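Tarenwood Neighbors Board > House and Home > Kitchen

Thread: Do kids need their own plates or is this a racket

gravelroad_pete
Aug 17, 2021
My daughter and her husband are moving back to Tarenwood with our grandson, who is two and throws things. My wife has sent me a list of what we need for the house before they get here. Item one is "toddler dishes." I went to look at toddler dishes. There is a plate with a suction cup under it that costs more than the chair I am sitting in. There is a plate with walls inside it so the peas never have to meet the carrots.
I raised two kids on whatever was in the cupboard. Is there any reason I can't just hand this boy a regular plate?

mrs_oduya
You can hand him one. Whether you get it back is between you and the floor.

halfacup
We did regular plates from the start with our oldest. Stoneware, the heavy kind. She broke one in two years. Our youngest broke 6 in his first February of solid food and then we bought plastic like everybody else. So my advice is to find out which kind of kid you have and buy accordingly.

gravelroad_pete
He bit a dog once, if that helps place him.

halfacup
Plastic.

Brisa Quezada
I ran the toddler room at a daycare in Surnarby for a long time and I have opinions, so get comfortable.
Skip the suction ones. A two year old regards a plate that is stuck to the table as a personal challenge, and when it finally lets go it lets go all at once, with the spaghetti. We had a set donated and I watched one go over a bookcase.
Divided plates are fine if he's fussy about foods touching. If he isn't fussy yet, I wouldn't give him the idea.
What you want is something shallow with a bit of a rim, so he has a wall to push the food against when he's learning the spoon. Flat plates with no rim are what make the mess. He chases the pea, the pea leaves.

tinroof
Disagree on suction. Ours worked great. You have to wet the cup and the table has to be smooth. People slap them on an old pine table with grooves in it and then write a bad review.

Brisa Quezada
Ours were on smooth tables. I'll grant you I had a roomful of them working on the problem together.

mrs_oduya
Can I ask why it's always the plates people worry about. The cup is what gets you. A full cup has range.

dlw_trirnham
Over in Trirnham we have a secondhand kids' shop, and half the back wall is dishes people bought in a panic and used for a month. Most of it looks new. Go there before you pay retail for anything with a cartoon on it. And don't get anything with a cartoon on it, or he'll scream when that one's in the dishwasher.

gravelroad_pete
Good tip on the cartoons. My son had a bowl with a train on it and I washed that bowl by hand every night for most of a year.
So where do I land on size? My wife says small. I say he'll just need a bigger one later.

halfacup
Small. A big plate makes a normal toddler helping look like a crime, and then the grandparents keep adding to it.

tinroof
I'd go bigger. More runway. Half of what he drops lands back on the plate.

Brisa Quezada
Small to medium, and an oval or a round, it doesn't matter which. Plain color too. We had light blue ones in the play kitchen and the kids ate more pretend food off those than they ever ate real food off mine. 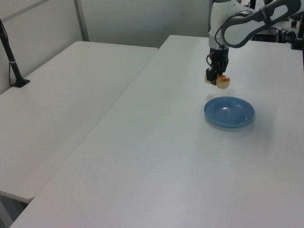 Anyway, let him have a set to play with as well, toy food and all. He'll serve you lunch 6 times before noon and he gets the practice of putting things ON a plate, where so far he has specialized in the other direction. You do have to pretend to eat it. They check.

dlw_trirnham
They do check. I got sent back to finish a wooden fish.

mrs_oduya
My granddaughter charges. Last week I paid 700 dollars for a tomato.

wyss_road_gal
Am I the only one who thinks plastic is gross after a while? It gets scratched and goes cloudy and everything tastes like old ravioli. I'm out on Wyss Road with three under five and we use enamel camp plates. They dent, they chip a little, they do not care.

tinroof
Enamel is loud though.

wyss_road_gal
Everything in my house is loud, the plates don't stand out.

halfacup
Chipped enamel I'd toss. I wouldn't want him getting a flake of it.

wyss_road_gal
Fair, I do toss the ones that chip on the eating side. The rim ones I keep.

gravelroad_pete
OK. Reporting back to management with the following: small, shallow, rim, plain color, no suction, no trains. Will try the shop in Trirnham first.
She has read this over my shoulder and wants it known that it's what she had on the list already - there was a second page.

mrs_oduya
What's item two?

gravelroad_pete
Gate for the stairs. I'm told I should start a separate thread.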